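Two Grippers, One Couch

I spent a month making a robot do my tidying
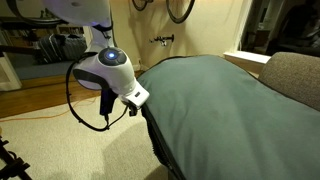
and I have opinions now. Strong ones, mostly to do with upholstery.

The idea was simple enough. I wanted to know which gripper copes best with the soft, floppy stuff that fills a normal living room, so I ran the Trunex and the Lecomte on the same arm, with the same controller, for 50 tries each. Same couch cushions, same bath towel, same ugly sweater.

The Trunex costs $600 and closes like it means it. Give it a thick edge or a seam and it holds on beautifully. Give it the flat middle of a cushion and it just kind of pats it — very sweet, no use at all. The Lecomte is $2000, with softer pads and a force setting you can change while the arm is moving, and it did so much better on the towel that I laughed out loud!

Cables were my big headache. I called Petro Moroz at Sadeck, who sets these things up for a living, and he told me to leave more slack at the wrist than looks sensible. "Then turn the wrist all the way both ways before you run anything," he said. I'd skipped that part (of course I had) and lost an evening to a loose plug.

So which one would I buy? For cushions, the Trunex, and I'd spend the difference on a decent wrist camera. For laundry I'd save up for the Lecomte. The sweater beat them both, and I've put it back in the closet.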